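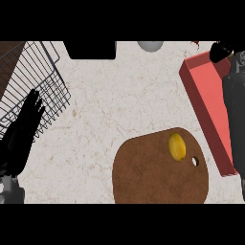
Drodel e Rantala iniciam recolha de demonstrações em cozinha simulada

A Drodel, em parceria com o laboratório Rantala, anuncia o arranque da segunda fase do programa Prisia, destinado à constituição de um acervo de demonstrações para o treino de sistemas de manipulação com dois braços. Os trabalhos têm início em maio e decorrem nas instalações da Rantala, em regime de teleoperação sobre ambiente simulado.

Nesta fase, 10 operadores executam tarefas de bancada com objetos de uso doméstico, entre os quais tabuleiros, tábuas de corte, cestos de arame e fruta. A disposição dos objetos é alterada entre episódios, de modo que o modelo receba exemplos com pontos de partida distintos. Cada sessão tem a duração de duas horas e é revista por quatro anotadores, que assinalam o início e o fim de cada ação e excluem os registos incompletos.

"A qualidade de um modelo aprendido por imitação depende diretamente da consistência das demonstrações. Preferimos repetir um episódio a manter no acervo um movimento hesitante", afirma Aslı Soylu, diretora técnica da Drodel.

A coordenação da recolha está a cargo de Saimi Lappalainen, da Rantala. O protocolo de anotação foi elaborado por Pramila Kushwaha e prevê o registo separado das trajetórias do braço esquerdo e do braço direito, bem como da abertura das garras.

Os episódios validados serão entregues à Rastberg, responsável pelo treino e pela avaliação do modelo. As condições de acesso de terceiros ao acervo serão comunicadas oportunamente.

Contacto para a imprensa: Aleksi Ruotsalainen, Gabinete de Comunicação da Drodel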